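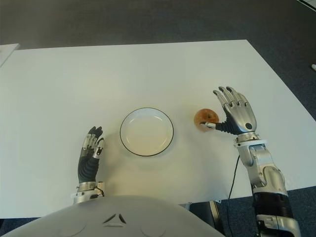
这次会议到底要决定什么事情？

要决定 Priswood 是否接受 Latevwood 提供的 Tralard 双手操作套件的试用合同，以及在签字以前，哪些条款必须请对方修改。

Priswood 设备评估小组会议记录
时间：七月，下午两点开始
地点：Priswood 二楼会议室
主持：Huia Tamihana
出席：包装线负责人、采购、电气维修、食品安全、Latevwood 的销售工程师（只参加第一项到第四项）
记录：设备科

一、上次记录的确认

上次的记录有一处要改正。原文写“套件包括视觉软件的全部更新”，Latevwood 方面指出，更新只在合同期内包括在价格里面，合同结束以后要另外付费。采购同意改正，其他内容没有意见，记录通过。

二、产品和服务的说明

Latevwood 的工程师把报价单重新说明了一遍。Tralard 套件由左右两只多指手、手腕的连接件、控制软件和一份动作库组成。动作库里面已经有水果、杯子和小盒子的基本抓法，别的物品需要现场示教。示教这一部分可以由 Latevwood 的人来做，也可以由我们自己的人学会以后来做，两种做法的价格不同。

包装线负责人问，为什么要选多指手，现在线上用的吸盘已经很便宜。工程师回答，吸盘对表面平的东西很好，但是对梨和形状不规则的苹果，密封经常不够。另外，我们的礼品盒在装水果以前要先放小盘和垫纸，如果每换一种物品都要换工具，节省的时间就又失去了。包装线负责人认为这个理由可以接受，不过他希望看到在我们自己的水果上的结果，不要只看对方样本册里的数字。

食品安全方面问到手指表面的材料。工程师说明了清洁方法，可以用湿布擦，不可以用水冲。食品安全的同事说，如果不能冲洗，在我们的规定里就只能接触带皮的、还没有清洗的水果。这一条请写在合同的使用范围里。工程师没有反对。

三、抓放测试的讨论

测试的内容上次已经商定：把苹果从桌面拿起来，放到白色的盘子里，盘子的位置固定，苹果的位置每次改变一点。测试用的苹果重量大约170克，由我们的仓库提供，不挑选大小和颜色。选这个动作，是因为它和礼品盒第一道工序最相近。
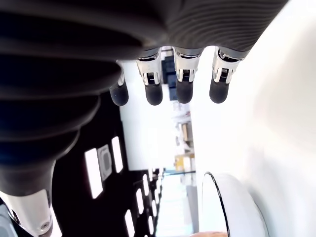
工程师认为，最困难的不是抓紧，而是决定拇指从哪一边靠近。如果拇指先碰到苹果，而其他手指还没有到位，苹果就有可能滚动。软件里有一个参数叫“先触侧”，可以设定由拇指先接触，也可以设定由四指先接触。包装线负责人要求两种设定都做测试，并且分开记录，因为平均以后就看不出区别了。

关于什么叫“成功”，大家讨论了比较长的时间。Latevwood 的定义是苹果最后在盘子里。食品安全方面不同意，她说苹果皮上如果有压痕，对我们来说就是失败，即使它放得很准确。压痕有时候当天看不见，要过一夜才出现。Huia Tamihana 建议把结果分成两栏：第一栏写位置，当场判断；第二栏写果皮，第二天上午由食品安全判断。两栏都合格，才算合格。这个建议通过了。

电气维修的同事提出电缆的问题。他担心手臂往前伸的时候，电缆在桌子的边缘摩擦，时间长了外皮会坏。他问能不能加线夹。工程师说线夹是选配件，不在现在的报价里。采购请对方把线夹放进基本配置，不另外收费，工程师答应回去以后书面答复。

维护的周期也有不同的意见。Latevwood 的手册规定，每1,000次抓放以后检查一次手指关节。我们的线上如果正常运行，这个次数很快就会到，所以维修方面想知道检查需要停机多长时间，手册里没有写。工程师说一个熟练的人在休息时间里可以完成，但是他不愿意把这句话写进合同。维修方面请把这个态度记录下来。

四、试用合同的条款
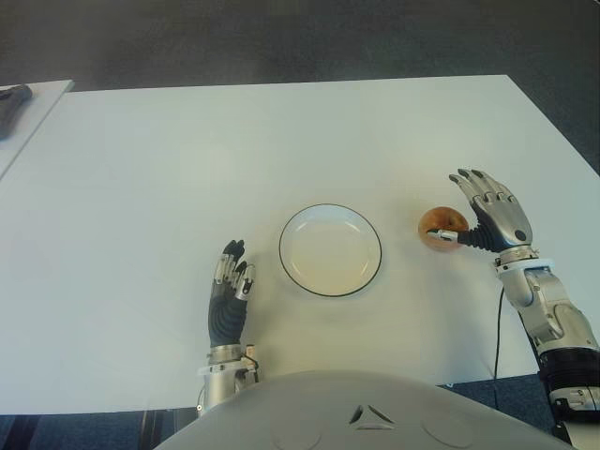 试用期是3个月，从设备安装并且双方签字的那一天开始计算。采购读了草案的主要条款，下面是有意见的地方。

培训：草案写的是一次培训，时间为90分钟。包装线负责人说早班和晚班的人不能同时离开岗位，所以至少需要分两次，内容相同。工程师同意，但是第二次培训只能在线上进行。包装线负责人不满意，他说示教这种工作，不站在机器旁边是学不会的。这一条没有得到结论，由采购继续谈。

数据：设备运行的时候会保存手和桌面的画面，草案规定这些画面可以送到 Latevwood 用来改进动作库。Huia Tamihana 要求加上两个限制，画面里不可以有我们的员工的脸，也不可以有订单标签。工程师说可以把保存的范围设定为桌面以内。请对方把设定方法作为附件交来。

故障响应：草案只写了“尽快”。我们要求写清楚具体的时间，并且写清楚如果超过时间怎么补偿。对方同意修改用词，具体的数字等下次会议再定。

退还：如果我们试用以后不购买，运输的费用由谁承担，草案没有说。采购的立场是由 Latevwood 承担，因为设备是他们推荐来试用的。工程师表示他没有权力决定，要问他的经理。

到这里，Latevwood 的工程师离开会议。

五、和 Iwasaki 报价的比较（内部讨论）

采购介绍了 Iwasaki 的报价。Iwasaki 提供的是两指夹具，结构比较简单，价格也比较低，备件可以从本地仓库取。缺点是没有动作库，每一种物品都要付一次编程的费用。礼品盒的内容一年里面要换好几回，这样算起来，第一年的总费用不一定比 Tralard 低。

维修方面倾向 Iwasaki。他的理由是关节少，坏的地方也少，而且他自己以前修过类似的夹具。包装线负责人倾向 Tralard，他说他的目的是让两只手一起工作，一只手扶着盒子，另一只手放水果。不过他也承认，到现在为止商定的测试里没有双手配合的动作，所以这个优点还没有得到证明。

食品安全没有选择哪一边，只要求两家使用相同的压痕判断方法。

Huia Tamihana 的意见是先不要否定任何一家。她请采购通知 Iwasaki，如果他们愿意，可以用同样的苹果和同样的盘子做同样的测试。她还提醒大家，和两家谈话的时候不要透露另一家的价格。

六、决定和待办

1. 原则上同意 Tralard 套件的试用，但是在培训、故障响应和退还费用这几条改好以前，不签字。负责：采购。
2. 测试记录表改成两栏，并且加上“先触侧”的设定。负责：包装线。
3. 在测试计划里增加一个双手配合的动作，建议是左手扶住盒子，右手放苹果。负责：包装线和 Latevwood。
4. 请 Latevwood 书面答复线夹的问题和关节检查的停机时间。负责：电气维修。
5. 把使用范围限制为带皮、没有清洗的水果，请写成合同的用词。负责：食品安全。
6. 邀请 Iwasaki 参加同样的测试。负责：采购。

会议在下午四点二十分结束。下次会议的时间等收到对方的修改稿以后再通知。

评论

包装二班：培训那条请一定坚持。上回贴标机也是在线上教的，我们班到现在还有人不会调零点。

仓库小林：苹果我们可以准备，但是请提前一天说，要不要从冷库先拿出来放着？冷的和不冷的，皮的硬度不一样。

食品安全：回复仓库，请提前拿出来，和线上的条件一样。我会把这一点补到记录表里。

维修老周：第五项里面写“修过类似的夹具”，准确地说是换过夹具的密封圈，请改一下。

设备科：收到，下次会议确认记录的时候一起改正。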